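Stendelville Short-Let Apartments
Periodic Safety Inspection - Living Areas and Kitchen
Unit: Bragança, upper floor
Inspected by: Dirceu Quintana
Date: 09/05/2022

Status codes: OK / MONITOR / ACTION. Comments are entered only where the status needs support or where the last inspector left a query.

1. Entry and exit

1.1 Front door opens fully from inside without a key - OK
1.2 Door closer - MONITOR
Comment: Closes on the latch from fully open but stalls from half open. Adjusted by a quarter turn. Check again at the next visit.
1.3 Exit path clear to stairwell - OK
1.4 Stair handrail - ACTION
Comment: Second bracket from the top is loose in the wall. The anchor has pulled. Refit with a longer anchor; do not fill and reuse the same hole.

2. Smoke and carbon monoxide alarms

2.1 Hallway smoke alarm, test button - OK
2.2 Bedroom smoke alarm, test button - OK
2.3 Carbon monoxide alarm, kitchen - ACTION
Comment: Sounds on test but is past the replacement date on the back label. Replace the whole unit. A new battery does not extend the date.

3. Electrical

3.1 Panel labels legible - OK
Comment: Breaker 11 was unlabeled at the last visit. Now marked "water heater" and confirmed by switching off.
3.2 Outlets, living area - MONITOR
Comment: Outlet behind the sofa has a cracked cover plate. No live parts exposed. Plate is on order from Terketti.
3.3 Extension cords - ACTION
Comment: One cord was run under the rug to the floor lamp. Removed. The lamp is to stay on the window wall, where the cord reaches without help.
3.4 GFCI outlets, kitchen and bathroom - OK

4. Upholstered furniture

4.1 Fire label attached and readable - OK
4.2 Clearance from heater, 30 inches minimum - OK

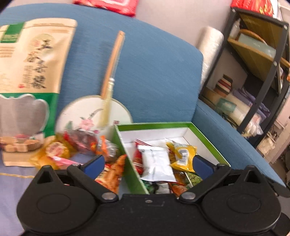 4.3 Frame and legs stable under load - OK
4.4 Covers free of burns, tears and exposed foam - MONITOR
Comment: One seam in the living area is starting to open near the zipper. Foam not exposed. Stitch before the next booking.

5. Kitchen

5.1 Range anti-tip bracket engaged - OK
5.2 Range hood filter - ACTION
Comment: Heavy grease. The Fliler filter can be washed, but this one has a bent corner and no longer seats. Replace.
5.3 Extinguisher gauge in green - OK
5.4 Extinguisher mounted and reachable - ACTION
Comment: Found on the floor of the pantry behind the mop bucket. Wall hook is sound. Rehung. Cleaning crew to be told.

6. Windows

6.1 Bedroom window opens for escape - OK
6.2 Opening limiters, living area - OK
Comment: Limiters release with the key kept in the hallway drawer. Key present and tested.

Open actions: 1.4, 2.3, 3.3 (cord removed, lamp position to be checked), 5.2, 5.4 (rehung, crew notice pending).
Item 2.3 to be closed before the unit is let again.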